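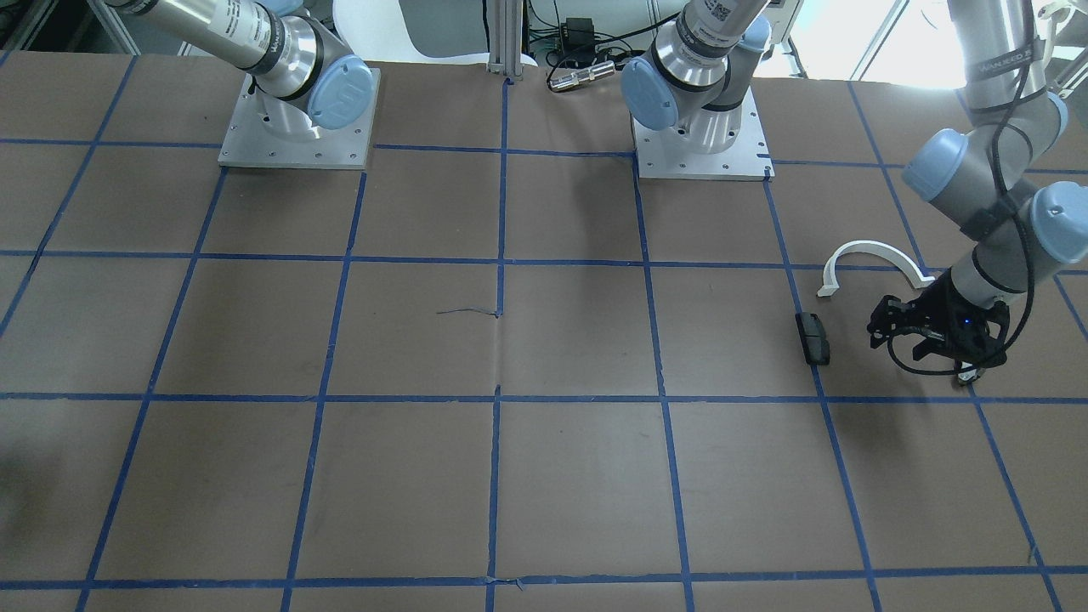

Table covering and grid, August

Brown paper is down over the full working area and the blue painter's tape grid is on top of it. Notes for whoever has to redo it.

Paper: Nevance kraft, 165 g. The lighter Pfister roll we used before tore whenever tape was lifted, so the rest of it goes to packing. Cut long, let it lie flat overnight, then trim. Paper goes around the mounting plates. Do not run it under them.

Grid: marked out in pencil from the back edge with the steel rule, then taped. Order was back line first, then front, then the two in between, then the lines running front to back. Tape centered on the pencil mark. Pulled off the roll in one length per line and laid without stretching. A stretched strip creeps back and lifts at the ends.

Check after taping: diagonals on 3 squares, front, middle and back. Largest difference 3 mm, in the front one. Left as is. The squares are for placing items by eye and anyone who needs better should measure from the plate edge.

Condition: creases and scuffs in the paper, more of them on the left side. Faint, no effect on placement so far. One thin dark wiry fiber on the paper near the middle, just left of a central tape line. Source not known. Pick up with tweezers, not tape, which takes the paper surface with it. Wipe-down should be dry cloth only.

Tape stock: one full roll of the Votonari blue left in the drawer and one part roll. The part roll has a nicked edge, fine for labels, no good for lines. Tried a short piece of Brevum masking tape on an offcut as a substitute. It left residue after nearly 100 hours, so not using it.

To do
Reorder blue tape, same width.
Write the square numbers on the tape at the front edge. Column first, then row, counting from the left.
Put the paper offcuts in the flat file with the date they were cut.
Recheck the front diagonal when the paper has settled. If it is over 5 mm, relay the front line only.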